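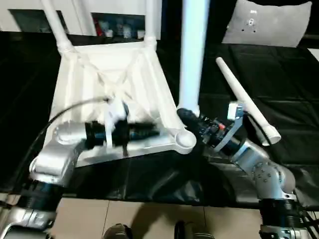
1/ A few posts on what we've been doing at Kivholm this month. We're collecting examples for Clidum, the model that is meant to learn two-armed assembly jobs. The target for August is 500 usable recordings.

2/ The current job is flat-pack furniture. Small plastic pieces, legs that go into sockets, poles that go into brackets. It's light enough that the arms can hold it, and awkward enough that one arm on its own can't do much with it.

3/ One example is one try at one step. Fitting a leg is a step. Turning a chair over is a step. We used to record the whole build in one go, but if something went wrong near the end we had to throw all of it away, so now we cut it up.

4/ Every try starts from a slightly different layout. Chair turned a bit further round, nearer the edge, legs pointing another way. If you put it down in the same place each time the model learns the place and never learns the chair. We found that out in spring and lost two weeks of work to it.

5/ Leg sockets are harder than they look. The round end has to go in straight and then be pushed home, and while one gripper pushes, the other has to stop the seat sliding off across the cloth. People do this without thinking. When you're driving two arms you have to think about it a lot.

6/ White parts are a nuisance for the cameras. White leg against white seat, the edges vanish. Black cloth underneath helps. We also run part of each batch over a pale cloth on purpose, because the people at Deritz who will test the model aren't going to change their tables for us.
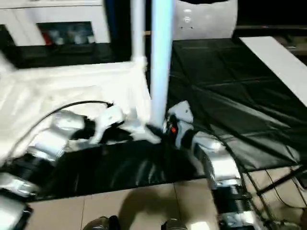
7/ Poles are the other half of the set. They're long, so a small turn at the gripper end is a big swing at the top, and the operator has to slow right down. Our early pole recordings are all too fast. They looked fine at the time, but played back you can't tell when the grip was made.

8/ On that subject: blur. We don't bin a recording for a bit of blur in the grippers, as arms move and the model will have to cope with that. We bin it if the moment of contact can't be made out at all.

9/ Failed tries are kept if the operator recovers. Dropped leg, picked up again, fitted: keep. Dropped leg, rolled on to the floor: stop recording and mark it. The marking takes longer than you'd expect and is the part everyone puts off until four in the afternoon.

10/ We swap operators every 2 hours. After that the hands get lazy and you see it in the data, lots of small corrections where there should be one clean movement. It also gives us different habits in the set. One of us always goes for the left side first and we'd rather Clidum didn't pick that up.

11/ Someone asked about cables. Yes, they get in the way. They catch on chair legs if you reach across too far. We've moved the clips twice and may do it again before the next batch.

12/ Next up is the Holanda set, which is the same kind of work with 3 new pieces, including a stool with screw-in feet. Screwing is a different problem from pushing and I expect the first recordings will be poor. I'll post the numbers when there are some.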